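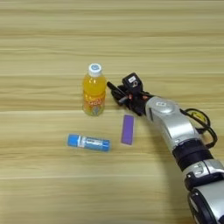 Search this site Enter keywords Go

Speaker notes - Clearing the Kitchen Table, Stesel branch library, Sat 10 July, room 201

Welcome everybody and let them find a chair. Say how glad I am to be back, and that the February talk on closets ran long, so I will try to behave myself this time (I won't, but I'll try).

Start with the table itself. Every home I have lived in had one flat place where things landed, and in the house on Fandau Street it was the kitchen table. Mail, batteries, one glove.

Now the slide with the orange drink. Leave it up a good while. It's a bottle of drink, a blue tube that looks like a glue stick, and a little flat purple thing - let people call out what they think it is, sticky notes or an eraser, I've gone back and forth myself. Ask where each one would live in their own house. The drink is easy, everybody says the fridge. The blue tube usually starts a lovely argument between the desk people and the junk drawer people, so let it run!

Then my Plollia tray, which I will have with me. Pass it down the rows. Anything small goes in the tray during the day and gets walked home after supper, and if the tray fills up before supper, well, walk it home early.

Mention the Nutsugah swap shelf by the front desk, for spare pens and craft supplies.

Questions, then cookies. Stack the chairs by the window before leaving.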